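Getting Coffee and Tea Stains Out of Mugs, Tables and Clothes

Posted by Mahlet Abera
Filed under: Kitchen, Cleaning

Coffee and tea stain for the same reason. Both contain tannins, which grip onto anything slightly rough or porous. Most of these stains come out with things already in the cupboard, provided you match the method to the surface.

Mugs and cups

A brown ring on the inside of a glazed mug wipes off with baking soda. Wet the mug, put in a teaspoon of soda and rub with a damp cloth or your fingers. Rinse and look at it in good light. If a shadow is left, do it again with a little less water so the paste is thicker.

For mugs with fine cracks in the glaze, rubbing does very little. Fill them with hot water, stir in a spoonful of oxygen bleach powder and leave them for 2 hours. Wash them well afterward. Don't use chlorine bleach on crazed glaze. It gets under the surface and you will taste it.

Steel wool takes off the stain and some of the shine with it, and the next stain then sets faster. Keep it for the grill.

Teapots

Opinions differ on whether a teapot should be cleaned inside at all. My mother-in-law, Adanech Abdella, rinses hers with plain water and has done so for as long as I've known her. Mine gets soda once a month. If the spout is clogged, push a pipe cleaner through it from the outside.

Unglazed clay pots get water only, no soap of any kind.

Travel mugs and thermoses

Stainless steel holds smells more in the gasket than in the metal. Take the lid apart as far as it will go and soak the rubber ring in white vinegar and water, half and half, overnight. Dry it completely before putting it back. A ring put back damp will smell again in a few days.

For the inside of the flask, a denture tablet and hot water works well. Fill it to the top, leave the lid off and let it stand until the fizzing stops, then scrub with a bottle brush. Never close the lid on anything that fizzes.

Coffee makers

Run a pot of equal parts vinegar and water through a drip machine, then two pots of plain water. In a hard water area, do this monthly. Check the manual first, as some makers want you to use their own descaler and the warranty may depend on it.

The glass carafe can be cleaned with ice, salt and a splash of water. Swirl it around until the film comes loose. Let the carafe cool completely before the ice goes in - hot glass and ice don't mix.

Clothes and napkins

Blot, don't rub. Hold the fabric stain side down under a cold tap and let the water push the coffee back out the way it came in. Then work in a drop of dish soap, leave it for ten minutes and wash as usual.

Milk in the coffee changes things a bit. The fat needs the dish soap, so don't skip that step, and keep the water cool until the spot is gone. Air-dry the item and check it before it goes anywhere near the dryer. Heat sets whatever is left.

Old stains on white cotton can be soaked overnight in oxygen bleach. Wool and silk can't. Take those to the cleaner and point out the spot.

Tables and countertops

White surfaces show everything, and the usual mark is a thin brown ring from the bottom of a cup.

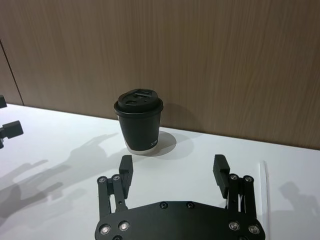
On laminate, a soft cloth with dish soap will lift a fresh ring. For one that has dried, lay a wet cloth over it for five minutes first, then wipe. If that fails, use a paste of baking soda and water, spread it on, wait a few minutes and wipe it away with very light pressure. Hard scrubbing leaves a dull patch that catches more dirt later on.

Marble and other natural stone should never be cleaned with vinegar or lemon. Use a stone cleaner or a few drops of mild soap, and dry the surface right after.

On varnished wood, wipe up the spill at once and follow the grain. White rings come from moisture in the finish and often fade by themselves over a day or so. If not, a dab of plain petroleum jelly left on overnight sometimes helps. Dark rings have gone through to the wood and usually mean sanding.

Carpet

Blot with a dry towel until nothing more comes up. Mix one tablespoon of white vinegar and one of dish soap into two cups of warm water, dab it on with a white cloth and blot again. Work from the edge to the middle. Finish with plain water and put a folded towel on the spot, with a heavy book on top, overnight. Test a hidden corner first if the carpet is wool or a dark color.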